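Thijs Vanhove
@thijsvanhove · 24/02/2020

Cable notes, part 2. Part 1 dealt with connectors. This one deals with the bit in between, where most of my failures at the bench come from.

Thijs Vanhove
Bend radius first. The usual rule for a light flexible cable is 8 times the outer diameter if it moves and rather less if it stays put. Check the data sheet, as makers differ.

Thijs Vanhove
The first bend after a fixed point matters most. A long gentle run does no harm. A sharp turn straight after a clamp puts all the strain in one short length of conductor.

Thijs Vanhove
Hold the jacket, never the plug. And hold it over a wide, soft area. A narrow hard edge leaves a dent, and the dent is where it will fold next time.

Thijs Vanhove
Yu-ting Wu asked about grey versus black. Electrically no difference. I buy light grey for bench work — kinks and scuffs show up sooner on it.

Thijs Vanhove
Storage: loose coils, one hook each, label at the plug end. I had 149 leads in one drawer in June and threw out 9 of them after a continuity test. All 9 had gone open within a hand's width of the plug.

Thijs Vanhove
Kuo-hua Lai prefers over-under coiling for anything longer than a metre. I agree, though it takes practice. Part 3 will be on strain relief and cheap clips.

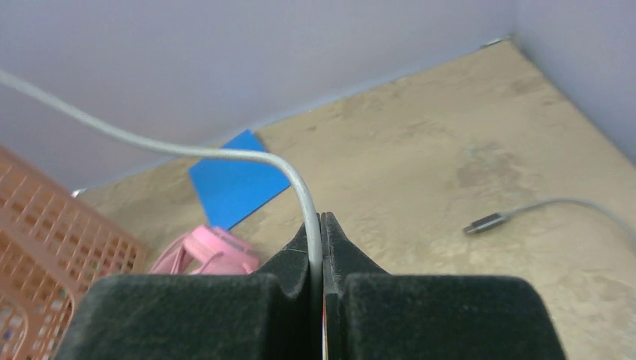
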